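Open day at the Tandari wallpaper works

Tandari opened its print hall and color room to the trade on Tuesday, October 12, 2021. I went with Senga Morrison, mainly to check the new Flamance range against the samples we received in September. The tour took two hours and started with the paper store.
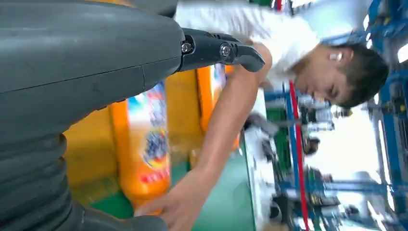 Print hall

Flamance is printed on a non-woven base in rolls 30 feet long. The minimum order for a custom color is 500 rolls. Arsen Symonenko runs the hall and let us compare two batches of the same gray - the later one was slightly warmer under daylight lamps, but within the tolerance on the data sheet. Pattern repeats were consistent on every length we measured. 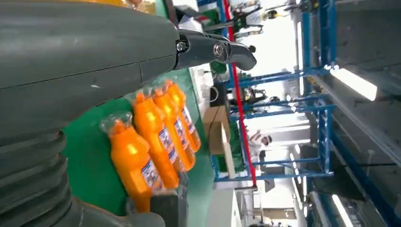 Orange bottles in clear shrink-wrap.

Color room

The archive holds 1076 swatches, filed by pigment and then by year. Finding a particular green took a while, as the index cards use the old mill numbers. Ragnheiður Brøndum pulled

a set of 37 blues for us. The best of them for a north-facing room was a chalky mid-blue with very little red in it.
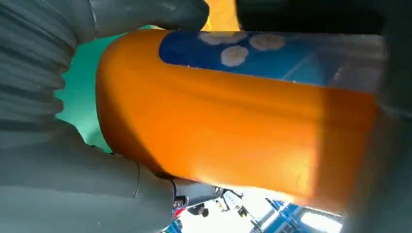

It held its color next to both oak and white gloss trim, and I have asked for a large sample. The darker blues lost all pattern detail at ten feet.

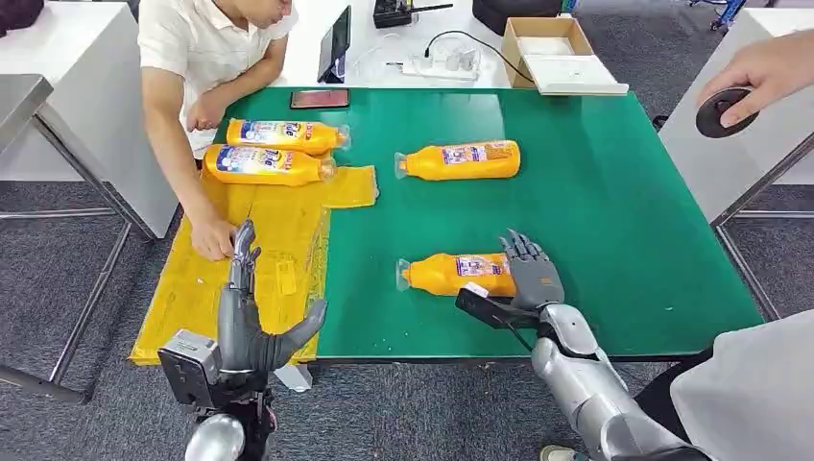
Bottles on the green table mat.

Parking is behind the works, off the lower road. Sample requests go through the front desk and take two weeks.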